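Moving a small holding to a hardware wallet: notes on fees and coin selection

08/03/2026

I moved the last of my coins off the exchange in January and have been asked by two readers to write up the procedure. It took one evening of work and most of a month of waiting for the mempool to thin out. The amounts are small. The same steps apply to larger ones, though the fee arithmetic becomes less interesting as the balance goes up.

Starting position

I had 26 separate withdrawals sitting at addresses in an old desktop wallet, plus a balance on Trurna, the exchange I have used for my monthly purchases. The withdrawals were small because I used to move coins out as soon as each purchase cleared. Every one of them became its own unspent output. A wallet shows these as a single balance, which hides the fact that spending them together means listing each one as an input and paying for the space it takes up.

Fees on the base layer are charged by the size of the transaction in virtual bytes. The amount being sent does not enter into it. A native segwit input takes 68 vbytes, near enough. An output takes 31. The legacy inputs from the desktop wallet take 148 each, and a good share of mine were legacy because I set that wallet up years ago and never changed the address type.

Consolidation

My first draft of the consolidation transaction included everything and came to just over 3000 vbytes. At the rate the wallet suggested that evening, the fee would have been more than the value of the four smallest inputs combined. I took those four out by hand. In most wallets this is called coin control and is buried in the advanced settings.

The rule I use is simple enough to do on paper. Multiply the input size by the current fee rate. If the result is more than a tenth of the coin's value, leave the coin where it is and look again when rates are lower. The tenth is arbitrary. Izzati Hartono, who reads these drafts for me, uses a twentieth and has more patience than I do.

I then set the rate well under the suggestion, marked the transaction as replaceable, and left it. It confirmed after 566 blocks, or just under four days. Had I needed the coins sooner I could have bumped the fee. I had no use for them in the meantime.

There is a privacy cost. Joining inputs tells anyone reading the chain that one party probably controls all of them. If some of your coins came from a source you would like to keep separate, consolidate in groups and never let the groups touch. Mine all came from the same exchange, which already has my passport on file, so I lost little.
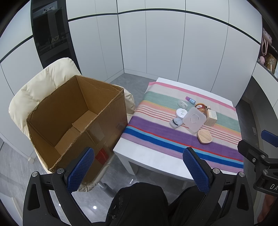 The exchange withdrawal

Trurna batches its withdrawals and charges a flat fee, so here the size of the transaction was not my problem. The flat fee does favor fewer, larger withdrawals. I had been paying it monthly. I now do it twice a year and accept the added exposure to the exchange in between.

Two points on the address. First, generate it on the device and read it on the device's own screen, in full, against what you pasted into the withdrawal form. Checking the first and last four characters is not enough, as an attacker can generate an address that matches on those. Second, send a small test amount, then wipe the device and restore it from the written seed before sending the rest. If the restored wallet shows the test amount, the backup is good.

I skipped the restore step the first time, years ago, and found one word on my paper I could not read. It was recoverable, given that the word list is fixed and only three entries fit what I had scrawled. I would not want to repeat it with a longer stretch of bad handwriting.

Records

The consolidation was a transfer between my own addresses, so I have treated the fee as the only item needing a decision. My spreadsheet has one row per original purchase with date, amount, cost and the transaction ID that moved it. After consolidation the coins are no longer distinct on the chain, and the spreadsheet is the only place the cost basis of each lot survives. Print it or keep a second copy somewhere.

The four coins I left behind are still in the desktop wallet. Together they are worth some 160 dollars at today's price. I will check the fee rate again next month.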